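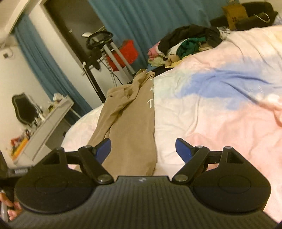
A bedroom at the guesthouse in Plistitz.

Local Business > Interviews > Lodging

Running a guesthouse after the mill closed

14 shares | 6 comments

The owner of the Kurian guesthouse in Plistitz bought the building from her aunt the winter after the paper mill shut down. Mill contractors had filled the rooms on weeknights for years. When they left, the bookings went with them.

"My aunt wanted to sell it as a house," she said. "I asked her to give me until November."

She spent the first months on the phone with hiking clubs and with the bus company that runs the line to Hultitz. The bus now stops at the bottom of the hill on request. She said that helped more than any advertising she paid for.

Her nightly rate started at $50 and went up after the roof was fixed. The roof cost more than she planned. A contractor from Posotero quoted her $2,000 and the final bill was $3,000, once the boards under the north side had been replaced.

"He called me up the ladder to look," she said. "I could push my thumb into the wood. So I paid it."

Guests mostly ask about two things, parking and breakfast. There is a gravel lot across the street. Breakfast is bread, eggs and whatever fruit is in season, and it ends at 9:30.

"I used to leave it out until eleven," she said. "Then I was doing dishes at noon and check-in was at two."

She does the laundry herself and washes sheets at home in the summer, when she can hang them outside. In winter she drives them to Hultitz on Thursday.
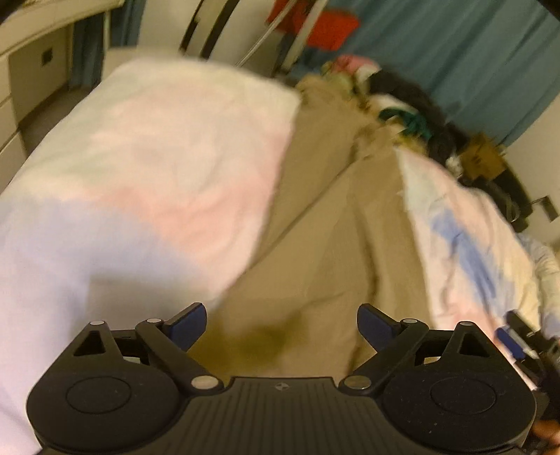 What comes next

She has no plans to add rooms. The town has offered her the lot next door, but she would have to put in a new sewer line, and the stretch to the main is 100 feet.

"I have enough to clean already," she said.

She would like to close for two weeks in February and paint the stairs. Last year she took a booking for those dates and the stairs are still green.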